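Lined or unlined curtains for a drafty front room?
Home & Hearth Forum > Windows and Soft Furnishings

tralham_jo
Posted 12/11/2021
Hello all, I've been reading here for ages and finally have something to ask. We moved into my aunt's old house in February and the front room has one very tall window that leaks cold air like nobody's business. I had a quote of 628 for lined curtains, made to measure, and my husband nearly fell off his chair. The same shop will do them unlined for 500. Is the lining worth the difference, or would I be better off buying ready-mades and putting the savings toward fixing the window itself? I do love a good heavy curtain, I should say. My grandmother had them in every room and I can still remember the sound they made in the evening when she went around closing up.

Leif Öberg
Lined, every time! I grew up somewhere a good deal colder than most of you (no offense to the northern folks) and my mother wouldn't have dreamed of hanging a single layer over a front window. She used interlining too, the fluffy stuff that goes in the middle, and those curtains outlasted two sofas and a dog. Pay the 628 and don't look back. Your husband will come around the first windy night.

mazza_mends
I'm going to disagree with Leif, though I always enjoy his posts. If the window is letting air in around the sash, the best curtain in the world will only keep the draft company. Seal it first. It's an afternoon's work with a roll of foam strip and a bit of patience, and then see how the room feels before you spend anything.

When you do get to the curtains, please think about fullness before you think about lining. People skimp on width and then wonder why the things look like bedsheets.

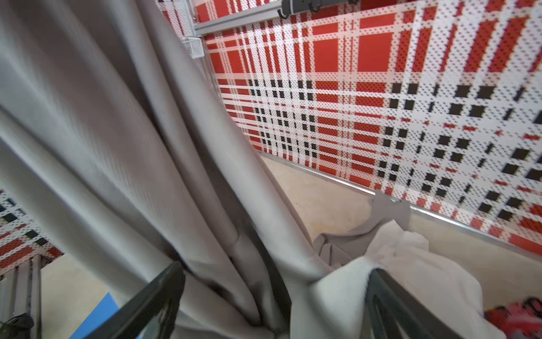
Twice the width of the rod is what I'd call decent, and two and a half is lovely if the fabric is on the thin side. Ask the shop what their quote allows for. I had one done years ago that turned out to be one and a half, and I never could make it look right, no matter how much I fussed with the hooks.

Chantal Després
Mazza is right about fullness and Leif is right about lining, so now you have to do both – sorry! One thing I'd add is length. For drafts you want them just touching the floor, and the sides brought back to the wall if the rod will let you. Mine stop a little above the boards and my ankles know all about it.

Leif Öberg
I never said not to seal the window! Of course seal the window. But foam strip gives up after a couple of winters, and a good lining doesn't.

mazza_mends
Mine has been in since 2000, Leif, and it's still holding. We'll have to agree to differ on that one.

tralham_jo
Oh, you are all so kind, thank you. I called the shop and their price is for double fullness, so that's a relief. I think we'll do the foam strip this weekend and live with it until after the holidays, and if I'm still wearing two sweaters to watch television I'll order the lined ones. Chantal, do you bring yours back to the wall with a bent rod or with little hooks? I've seen both and can't decide.

Chantal Després
Little hooks, one on each side, screwed in at the height of the rod and another lower down. My rod was already up and I couldn't face taking it down again.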